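Small arms, grippers and grumbling > Hardware
Thread: Two-finger vs single tapered finger on a printed arm (and a controller question)
Page 1 of 1

ralfarina
I have now spent more evenings on the end of this arm than on the rest of it put together, so I may as well get some shared misery out of it.

The arm is printed, hobby servos throughout, nothing clever. The job is to pick up building bricks and put them in a box. A toddler does it without firmware. I've been swapping between two ends:

1. The Skerkent two-finger print, parallel jaws, rubber pads glued on.
2. The tapered finger from the Benedetti files, long and narrow with a rounded tip.

I did 450 attempts with the Skerkent and 400 with the Benedetti, and yes, I know those should be the same number. My wife wanted the table. The Skerkent won on bricks standing by themselves. The Benedetti won on anything stacked or close to something else, as the jaws on the Skerkent are as wide as a garden gate when they open and knock over whatever is next door.

Controller is a Somier board, the old one. It twitches at power-up, hard enough to headbutt the table. Anyone else?

Raffaele

bodgeandson
The twitch is normal on the old Somier. It sends every channel to the middle before it's read your start position. Park the arm somewhere near the middle before you switch off and you won't notice it. Mine has been doing it since August and the table is winning.

pennyworth_k
I'd argue with your test. If the fingers are different lengths then the wrist is in a different place for each pick, and you're comparing two wrist angles with some plastic on the end. Did you retune the approach for each one or just bolt the other on and press go?

ralfarina
Retuned the height. Did not retune the angle. I was hoping to get further down the thread before someone asked.

pennyworth_k
Two replies. Not bad for this place.

Rosalba Fabbri
I'll stick up for the tapered one. We ran both at the evening class, and the students got on better with the narrow end because they could see where the tip was going. With wide jaws they were always guessing, and so was the camera. We had ours looking down from the side on a bendy stand and the Skerkent hid the brick completely for the last bit of every pick.

It does wear. The tip goes shiny and then it slips. A dab of the liquid rubber you put on tool handles sorts it out for a while, though you need to let it cure overnight and we had a student who didn't. He was attached to a brick for most of the lesson.

bodgeandson
Disagree about the rubber. It makes the grip better and the release worse. Mine would carry the brick to the box beautifully and then refuse to give it up. You end up adding a little shake to the drop routine and the whole thing looks like it's trying to get a sweet wrapper off its hand.

Rosalba Fabbri
Thin it. You've got it on like custard.

bodgeandson
I was told a generous coat.

Rosalba Fabbri
By whom?

bodgeandson
By the tin.

quietgears
Nobody's mentioned weight. The Skerkent with pads is nearly 13 grams heavier than the Benedetti on my kitchen scales, and it's all out at the far end where your servos like it least. If your shoulder sags when the arm is stretched out, try the light end before you buy a bigger servo. I bought the bigger servo. It stripped the bracket. Then I tried the light end.

pennyworth_k
That's fair, but you could also just not reach so far. Move the box.

quietgears
Moving the box is cheating.

pennyworth_k
Moving the box is engineering. Cheating is when you move the brick.

ralfarina
I have moved the brick. I'm not proud.

Right, I've redone it with the angle set for each finger, a full evening on each, and pennyworth_k was correct, which I'm putting in writing so it can be quoted at me. The gap on single bricks has mostly gone. The Benedetti is still better on stacks. It takes the top brick off and leaves the lower ones standing more often than I'd have bet on, whereas the Skerkent treats a stack as a suggestion.

What hasn't changed is that it's slow. The tapered end has to arrive very nearly straight down, so there's a pause while the wrist sorts itself out, and I stand there leaning slightly to help.

Also tried the Bondent board that a colleague lent me. No twitch at all at power-up. Lovely smooth moves. The software, on the other hand, wants you to name every pose before it will save it, and won't take the same name twice, so I now have poses called over, over2, overagain and overforgoodnesssake.

bodgeandson
How does the Bondent cope when the arm stalls? The Somier just keeps pushing until something smells.

ralfarina
It gives up and shows error 1468. The manual lists this as "see supplier". The supplier lists it as "see manual".

quietgears
I had that one. On mine it was the supply dipping when two servos started together. I put a fatter supply on it and haven't seen it again. Might be a different cause on yours, but it's a cheap thing to rule out if you've got one in a drawer.

tallis_b
Coming at this from the other side, do you need a gripper at all for bricks? I've had good results with a small suction cup and an aquarium pump run backwards.

pennyworth_k
On the studs?

tallis_b
On the sides.

pennyworth_k
So first you have to tip the brick over.

tallis_b
There's a second arm for that.

Rosalba Fabbri
I love this forum.

quietgears
Suction is fine on flat things and I'd not talk anyone out of it, but the hose drags the arm about. You'd want it run along the links and tied down, and then you've got your weight problem back with a pump noise on top.

tallis_b
The pump is in the next room. My neighbour believes I keep fish.

ralfarina
I'll leave suction for when I've run out of other ways to annoy the household. Fatter supply is on now, by the way, and no 1468 tonight, though one night proves very little and I've probably just jinxed it.

Next question, for Rosalba mostly. When you had the camera on the bendy stand, how did you stop it drooping? I set mine up, calibrate, go and make a tea, and by the time I'm back the view seems to have sunk a touch and every pick lands short.

Rosalba Fabbri
Shorter neck. As little of the bendy bit as you can get away with, and push it past where you want it and let it settle back before you calibrate. Leave it ten minutes first. A tea's worth, as you say, only have the tea before and not after.

bodgeandson
Or use a rigid arm. Bit of square tube and two bolts. I've never understood the affection for those necks, they're for reading lamps.

Rosalba Fabbri
We have to pack ours away every week and a square tube doesn't fit in the cupboard. If I had a permanent bench I'd agree with you.

pennyworth_k
You could put a printed marker on the table and correct for the droop in software. Check it at the start of each pick and shift everything by the difference. Then it can sag all it likes.

bodgeandson
Or two bolts.

ralfarina
I'm going to try Rosalba's way first because it involves tea, then the marker. The bolts are noted. For now the Benedetti finger stays on, the Somier board goes back in when the Bondent has to be returned, and I'll do the stacked bricks again with equal numbers on both sides so that pennyworth_k can sleep. If anyone has a Skerkent with the narrower jaws, I'd like to know how far they open before I commit to another long print in red, as it's the only reel I've got left.

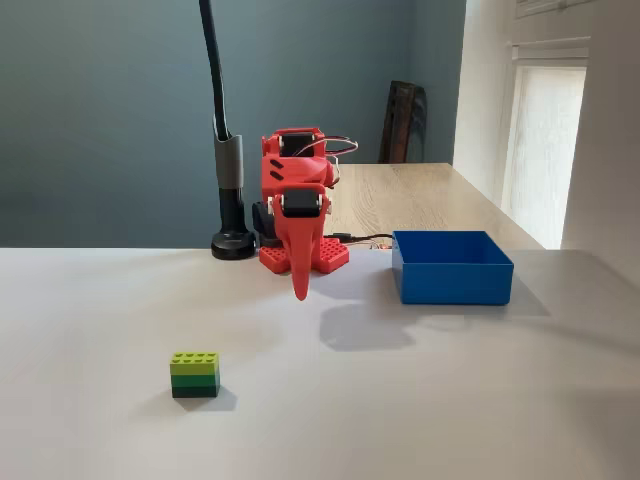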